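Sorting out the packing leftovers

Last updated: July

The shelving from Ullar arrived on Wednesday, and by dinner the floor was covered in foam, bags and empty bottles. I've been meaning to get a better system going for this sort of rubbish, so I made a start.

The council takes bottles in the yellow-lid bin but won't touch foam. Foam has to go to the depot at Grevside, which only opens on weekends and wants it clean, with no tape on it. My old habit was to leave it all in the garage until I couldn't get the car in.

For now everything goes into a small blue plastic bin on the black mat first. It's a shallow thing, so it fills up fast – a water bottle on one side and a block of white foam on the other and there isn't room for much else. I like that it's small. It has to be emptied before it turns into a pile. 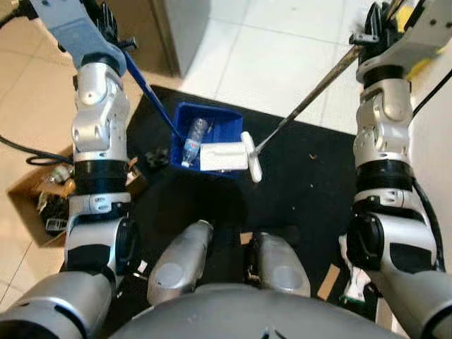

Where it goes from there

Bottles get the cap off and go back for the refund. I had 248 saved up in the garage from last summer, and the last 200 of them went in one trip. Foam goes in a big clear bag behind the door until I'm next driving past Grevside. Cardboard is flattened the same night.

The mat gets a shake outside and a wipe with Clinine, the unscented one. Foam crumbs stick to everything, so I do the mat last.

Still to do: the old paint tins – the depot doesn't take those.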